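DRAW 2113 Objects and Surfaces
Handout, week 4, 9 February 2023
F. Nedeljković, Lanotska Building, room 424

Clear things on a white table

Notes from the board plus what I didn't get to. Sorry for the speed. Abla Haddadin has the Tuesday section and will go over edges again, so if you lost the thread at the part on rims, go to hers.

Left over from last week
Matte objects: one light side, one dark side, a core shadow, a cast shadow. You all did fine with the clay jugs. Most common problem was outlines, everything with the same black line around it like a coloring book. Keep that in mind, it gets worse with glass.
A few of you still drawing the handle first. Stop. Big shape, then handle.

Clear objects, the main idea
A clear thing has very little color of its own. What you draw is mostly (a) whatever is behind it, bent a bit, (b) reflections of the lights and the room, (c) the edges, where you look through more thickness and it goes darker.
So you can't draw the glass until you've looked at what's around it. Table, back wall, the neighbor objects. Start there.
White table: the glass almost vanishes in the middle. The body of a bowl can be nearly the same value as the paper. Leave it. Don't shade it "to make it look like glass". The edges carry it.
Dark table: reversed, highlights do the work. We do that one next week on the black cloth.

Water bottle
Ribbed plastic is not smooth glass. Each rib picks up its own little highlight and they stack up the wall of the bottle. Draw the stack as a group, squint, find two or three strong ones and let the rest fade.
Water takes color from whatever is near it. Green label, the water looks slightly green. Students always leave it blue becuase water is blue. Look at it.
Label: a band around a cylinder. It curves. The top edge and bottom edge curve differently depending on eye level (if you're looking down, the bottom edge is rounder). Lettering last, and only as gray marks that follow the curve. I don't want to be able to read it.
Cap: white on white is hard. Find where the cap is darker than the wall behind, there's usually a thin line underneath it. A colored top helps you, use it.

Bowl with a wavy rim
Draw the plain ellipse first, light. Then the wave on top of the ellipse, going over and under it. If you start with the wave you get a pie crust.
Front waves look wide, side waves get squeezed together. Check with your pencil held out.
Flutes run down from the rim toward the foot. They're not parallel, they close in. Soft reflections sit in them, so keep the edges soft too. Stump or finger, no hard eraser marks.
Back rim seen through the front wall: lighter line, broken in places. It should lose the fight with the front rim.

Something red inside
One strong color in a clear bowl and everything else goes quiet around it. That's the point of the exercise for those using colored pencil.
Pomegranate shape is a ball with a short pointed crown. Get the tilt of the crown right before you do any of the points, it tells you which way the ball is facing.
Through the glass the red stays red. Don't gray it down out of politeness. But let the flutes interrupt the edge a little.
Pencil people: that red is a middle-dark. Darker than you think. Compare against the pen holder, not against the paper.

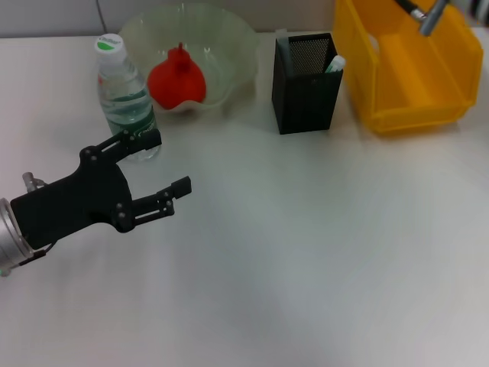
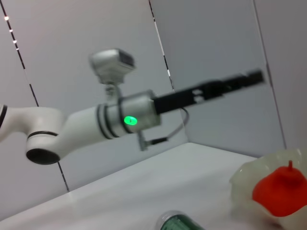

First picture: bottle, glass bowl, red shape and black pen holder over white. Second picture: pale gray panels behind, with the dark seam.

Overlaps
Where the bottle comes in front of the bowl's left rim: two clear things, one over the other. Hardest bit of the whole setup, so do it early while you're awake. Draw the front object complete. Then bring the rim up to it and stop. Whatever you see of the rim through the plastic gets drawn lighter and a bit off, it won't line up.
Don't let edges just touch (kissing edges). Either overlap or leave a gap. If you see a kiss from your seat, move your head, not the bowl.

The pen holder
Your darkest dark. Put it in within the first ten minutes. Once it's there you have something to measure the grays against. A box: check the verticals, check that both top edges go back to the same place.
Do not fill it with solid black. Leave some difference between the sides or it turns into a hole in the page.

Back wall
Flat gray panels meeting at angles. Each panel turns a bit more or less toward the light, so the grays may differ slightly. Slightly! Three passes of the side of an H pencil is plenty for the darkest.
A vertical seam is useful as a plumb line. Check the lean of everything against it. But thin, and vary the pressure, otherwise the eye goes straight there and stays.
Small bright dots: leave as bare paper. No white pen.

Shadows on white
Faint and soft-edged under overhead light. Under clear things the shadow has light inside it, sometimes a bright patch right in the middle. Under solid things it doesn't. Look for that difference, it's half of what makes glass read as glass.

Order of work for the long drawing
Thumbnail, five minutes, three values only
Table edge and back wall
Dark accent
Bottle and bowl as plain closed shapes, no waves no ribs
Overlap
Red shape
Rim, flutes, ribs
Highlights lifted out with kneaded eraser
Label marks, last, one minute max

Materials
Stavwood smooth paper, stock number 2293. The rough kind from the same shelf is 2457, don't get that, it eats the highlights.
H, 2B, 4B. Kneaded eraser. Colored pencil optional, one red and one green is enough.
Nassar boards are in the rack by the door, put them back flat please. They warp leaning.

Homework
One clear object and one dark object from your own kitchen, on a white surface, one light. Two hours, not more. Jam jar is fine, drinking glass is fine. No patterned cloth.
On the back write where the light was and which edge you lost on purpose. If you didn't lose one go back and lose one.
Also read the Zirnitz pages on ellipses, the first half. The second half is about wheels, skip it.

Next week: same objects, black cloth. Bring white chalk and the toned paper. Pin up at the start, so be on time, the last group had no wall left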